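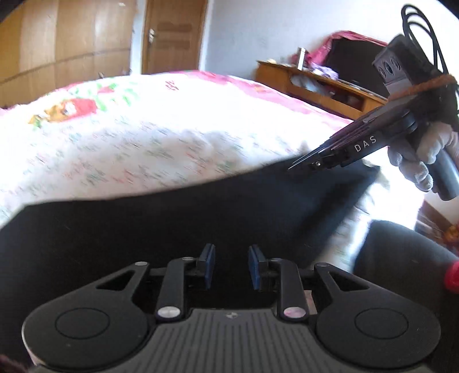
Blue pads at the front, narrow tips over by the fold. Navy cloth on the strawberry quilt.

Fingertip shootout: wide blue pads vs long thin tips, on cloth
Forum: Grippers and End Effectors

tenpin_nest
Finally got a proper go at this on Wednesday and I'm so chuffed I had to start a thread! Two hand-held grippers, one navy cloth, spread out on the bed because it's the biggest soft surface in the house. I did 22 folds with the pads and 22 with the thin tips. The thin ones are brilliant at picking up a single layer (you can come in at a low angle and just nip the fold), but the pads hold on so much better once you start dragging a corner across.
Nest Prydderch, Lindelden

rivetcounter
Great stuff. What are you using for a miss? If the tips grab two layers I'd call that a miss, even if the fold ends up looking fine.

tenpin_nest
Good point, I was counting those as grabs. Take them out and the thin tips drop by 7. Still ahead of the pads for me!

quillback
Going to disagree a bit. A soft quilt flatters thin tips, as you can push down into it and scoop. Try the same cloth on a hard table and they skate. We had that at Beaudoin with the Teniline tips and went back to pads in June.

rivetcounter
Depends on the pad, surely? The hard ones skate too. I'd want to see a softer rubber before giving up on either.

quillback
Fair. Ours were the grey Atden ones and they're pretty slick.

mothlight
Has anyone tried one of each? Thin tip on the bottom, pad on top. I rigged it on my arm with a 12 mm offset and it's my favourite so far. Looks ridiculous, picks up tea towels like a dream.

tenpin_nest
Ooh, no, but I'm going to now. Kitchen table this weekend, same cloth, same colour thread marking the corners so I can see them on the video. mothlight, can you post your bracket file?

mothlight
Will do tonight, once I've fixed the screw holes. They're a bit tight.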